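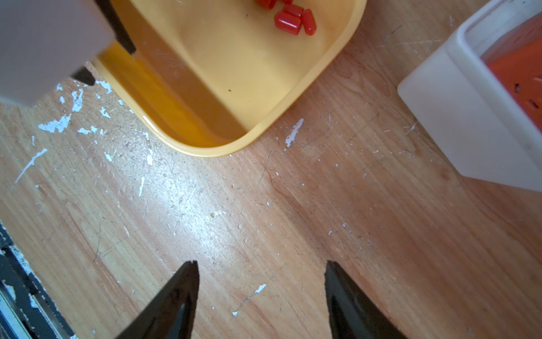

Why does wood have stripes?

Go find something made of wood. A door, a spoon, a chair, whatever. Got it? Look close. Lines! Some straight, some wavy, maybe a swirl or two. Those lines are called the grain, and they were there before anybody made a chair. The tree drew them while it was growing.

How a tree gets bigger

Trees grow in two ways. Up at the tips of the branches, and out, all the way around the trunk. The growing-out part happens in a very thin layer just under the bark. It's called the cambium (say KAM-bee-um). Every year the cambium makes a fresh layer of wood, like pulling on another sweater over the one you already have on. The old sweaters never come off.

In spring there's usually lots of water, so the tree grows fast. Fast wood is lighter in color in many trees, and the tiny tubes inside it are wide. Later in the summer things slow down. Slow wood is darker and tighter. Then winter — no growing, or almost none.

Light band, dark band. That's one year. Cut across the trunk and each year is a ring.

Warm rainy places can be different. If it's never really winter, some trees don't make clear rings at all. Annoying if you want to know how old they are! 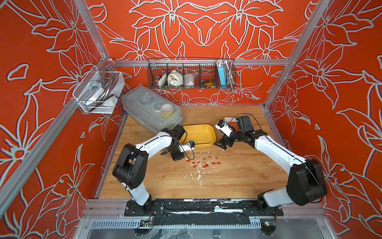
By L. Thomas
Staff writer, Surnen Young Naturalists

So why stripes and not circles?

Good question. Think of a roll of paper towels. Look at the end and you see circles. Now imagine sawing the roll the long way, top to bottom. You'd see lines. Same roll, differnt cut.

Boards are mostly cut the long way. So the rings turn into stripes. If the saw goes straight through the middle, the stripes come out pretty straight. If it goes closer to the outside you get big pointy arches, one inside the other. People who sell wood call those cathedrals. Like the tall windows.

And knots? A knot is where a branch used to join on. The trunk kept getting fatter and swallowed the bottom of the branch. The grain has to bend around it, like water going around a rock.

Counting rings

At the Garik Forest Museum there's a slice of oak leaning on the wall by the coats. It has 200 rings. There are pins stuck in it, and one of them is at ring 75, where the rings suddenly get skinny. Dry years. The tree was thirsty and hardly grew. Then they get fat again, so the rain must of come back.

Scientists who read rings have a great long job name: dendrochronologists. DEN-dro-kruh-NOL-uh-jists. Try it three times fast.

They don't have to cut the tree down either. They use a hollow drill and pull out a thin stick of wood, thinner than a pencil. The oldest one on the museum's chart is from a tree in the Trurkari hills, 2,622 rings. Tiny ones. You need a magnifying glass and a lot of patience. And probably a snack.

Try it yourself

You need: a stump or a cut log, some pins, paper, a crayon.

Ask a grown-up first. Brush off the dirt. Start at the center and count the dark rings going out. Stick in a pin every 10 so you don't lose your place. Got to 50? That tree might be older than your parents.

Now lay the paper on top and rub with the side of the crayon. The rings should show up. If they don't, press harder or pick a rougher stump. Smooth ones don't rub well.

Words to know

Bark — the tree's outside coat.
Cambium — the thin layer that makes new wood.
Grain — the lines in a piece of wood.
Heartwood — the old wood in the middle, often darker.
Sapwood — the newer wood that carries water up.

Last updated: July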